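# About us

Hi! I'm Ieva, and I look after the planning side of things at Whitlock. Somebody had to write this page and I was the one who complained that the old one was boring. 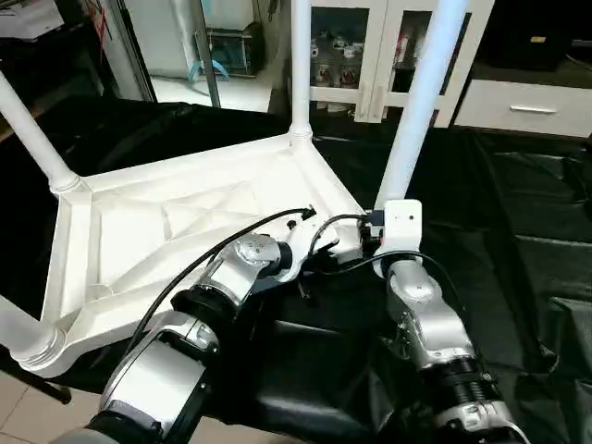
*Photo: Finn Gerlach / Whitlock*

We write software for two-armed robots. We don't build the arms (people ask us that every single week, and a few of them leave disappointed). What we make sits in the middle: it takes whatever the cameras and joint sensors are reporting, decides what both arms should do next, and sends that down to the motors without the two of them getting into a fight. Chairs are a big part of our lives. A chair is a great test object, because it's wide, it has legs sticking out where you'd like to put an elbow, and you usually want both arms on it at once. Flip one over and the underside is all ribs and rims and corners, so there's plenty to hold and just as much to bump into.

## How we got going

Mortimer Doucet and I started Whitlock in a rented room over a tile shop. He'd spent years on motor control, and I'd been writing route planners for warehouse carts and was frankly sick of flat floors. Our first demo was two arms carrying a tray. The arms were each doing a lovely job and the tray was folding in half between them! That was the day we threw out the plan of running two separate controllers, and everything we've made since treats the pair as one machine with a lot of joints.

## What we make

**Grunum** is the planner. Give it a goal for the object and it works out paths for both arms together, including where the cables are likely to go. Cables were Mortimer's idea and I grumbled about it for months. He was right. An arm can be perfectly clear of everything while the cord on top of it catches on a chair leg.

**Pronwood** is the perception piece, and it's mostly Lovely Salazar's work. It finds edges, rims and legs and guesses which ones are worth holding. White plastic was miserable for a long time -- bright spots wash out, ribs disappear, and a shiny black surface underneath gives you reflections the depth software is only too happy to believe in. Lovely built a set of 940 test views out of exactly that kind of trouble, and no new version goes out until it's been through all of them.

**Sterkton** is the tooling, which means the log viewer, the replay tool and the little timeline where you can scrub back to the moment a grip force went funny. We wrote it for ourselves. Then a customer saw it over Finn's shoulder and asked what it cost, and we didn't have an answer, so now it has a price.

## Who we are

There are 6 of us. Marthinus Venter runs control and is the person to write to if your arms are buzzing, humming or shaking (send a log, please, he loves logs). Finn does support and installs, and he takes the pictures. Lovely has perception, Mortimer does the low-level stuff and the invoices, and I've got planning. Our newest engineer joined in March and has asked to stay off the website until there's a better headshot.

We keep 2 test benches going most days. The tracker has 386 open issues as I type this, and yes, plenty of those are mine.

## Working with us

If you've got a two-arm setup and a job it keeps fumbling, we'd love to hear about it. Tell us what arms you have, what you're trying to pick up, and what goes wrong when you try -- a short clip helps a lot more than a slide deck. We'll usually ask for a recorded log next, and Marthinus will write back with questions. Quite a few questions, probably.

*Page last updated August 8, 2019*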